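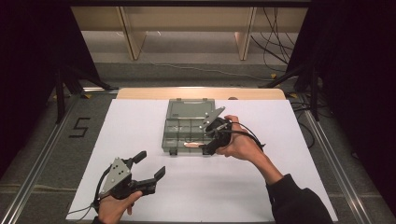
*The Prarnov organiser with the lid folded right back, one copper-coloured piece in the front row.*

# Prarnov small parts box: do you need it?

I have bought a lot of plastic boxes over the years and most of them have gone to the charity shop, so I wasn't in a generous mood when this one came. The listing promised it would "transform your workbench". It holds small things in compartments.

The plastic is a murky grey-green and only half see-through. With the lid shut I can tell that a compartment has something in it, but telling a brass olive from a copper one is guesswork, so I've ended up sticking labels on. My old Clalley box was properly clear and cost less.

The lid does open flat, which I like. Plenty of these stop halfway and then drop on your knuckles. It also means the thing takes up twice the bench when you're using it, and the product page keeps quiet about that.

The compartments are small rectangles with thin walls. Short fittings go in fine. Anything longer has to stand on end, and then the lid won't close over it. Getting one piece out of a front corner is fiddly if you have big hands, and I usually tip the tray.

As for the latch, Prunmont (where I bought it) says it is good for 400 openings. I've done 40 and it still clicks. Ask me again in October.

Hsin-yi Man, who shares my shed, prefers it to her Hsieh case because it's lighter. Fair enough, but hers has survived a fall on to concrete and I'm not volunteering mine.

Would I pay the full £20? No. I'd have one at half that, for fittings and odd screws, and I'd still want the clear plastic.

**Three stars out of five**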